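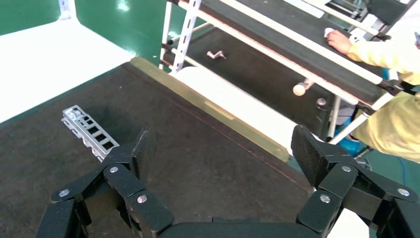 Open gripper over the front belt, bracket waiting. Second conveyor behind, staffed by hand.

PALTACH – PEOPLE WANTED FOR LINE DEMO DAY
Wilholm building, side entrance

We are opening the sorting line to visitors on 24/08/2020 and need 14 people to take part. Two kinds of spots, pick one when you write in.

Line helpers. Paid, $118 for the day, lunch included. You load small metal parts on the belts, work next to the arm while it picks, and clear whatever it misses. Standing most of the day. Gloves and work coat supplied, closed shoes are on you. No factory background needed but steady hands help. Must make the practice run the evening before.

Visitor testers. Unpaid, half a day. You walk the tour ahead of the public, try the stop button and the teach pendant, then tell us what made no sense. Shop people, students, retirees, all fine. If you've never been near a robot even better, we have plenty of people who have.

Last open day was in April and the talk ran way too long. Shorter this time – Fiorella Testa does the intro, then straight to the floor. Groups go through in turns, so please be on time for yours.

Need to know:
18 or over for line helpers
Long hair tied, no rings or loose sleeves
Helpers sign the safety sheet at the practice run, no sheet no shift
Parking in the Sanna lot, not out front, trucks use it
No filming on the floor without asking frist

To apply: short note to Higinio Espinoza, room 802, or ext. 2000. Name, phone, which spot, shoe size not needed anymore. Say if you can only do mornings. Helper spots get filled in the order notes come in, testers we'll try and get a mix.

Hundus staff can apply too, check with your lead beforehand.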